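## 4. Preparing and caring for the table top

The Cernent table top is delivered with a glossy white finish. Please read this whole section before you put anything on the surface. It is valid for the standard table and also for the table mounted inside an enclosure with side walls.

### 4.1 First cleaning

1. Peel off the transport film, starting from one corner of the far edge. Pull slowly and keep the film low, close to the surface.
2. Wipe away the remaining dust with a dry microfiber cloth.
3. Mix 3 ml of Flunstead neutral cleaner into 200 ml of lukewarm water.
4. Dampen a second cloth and wipe from the back wall toward the front. Do not spray the liquid directly on the table.
5. Dry immediately with a clean cloth.

**Note:** Small streaks after the first cleaning are normal on a glossy finish. Repeat steps 4 and 5 one time.

**Caution:** Never use acetone, scouring powder or the rough side of a sponge. The finish becomes dull and it can not be polished again.

### 4.2 Edges and rails

1. Check the metal strip along the far edge. It must lie flat over the full length.
2. Clean the gap behind the strip with a soft brush. Crumbs and metal chips like to collect there.
3. Wipe the side rails with a dry cloth only. Water may run under the rail and stay there.
4. Tighten the rail screws by hand. If a screw turns without end, order the Gatska repair set.

### 4.3 Light and reflections

The surface reflects the lamps above it. For work with small parts this can be tiring for the eyes.

1. Dim the lamps to 62 percent.
2. Sit or stand at your usual place and look at the middle of the table.
3. If the bright spots still disturb you, put down the gray Xie mat, with the text side under.

**Note:** The mat must be removed every evening. When it stays longer, it can leave a pale shadow on the white.

### 4.4 Small marks on the walls

Marks low on the back wall come mostly from objects which are pushed too far. Try first with a damp cloth, then with a white eraser. Do not paint over a single mark, the new color will be visible from the side. 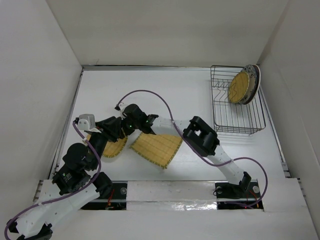 A customer in Flunstead wrote to us in September that the white eraser worked well on her walls but left fine crumbs in the gap behind the strip, and she now lays a folded towel along the far edge before she begins. We can recommend this method. Shake the towel out afterward, away from the table.

### 4.5 Weekly care

1. Clear the surface completely.
2. Repeat steps 3 to 5 from section 4.1.
3. Run your hand over the table. If you feel a rough place, mark it with paper tape and see section 7.

**Caution:** Do not load one corner with more than 100 N.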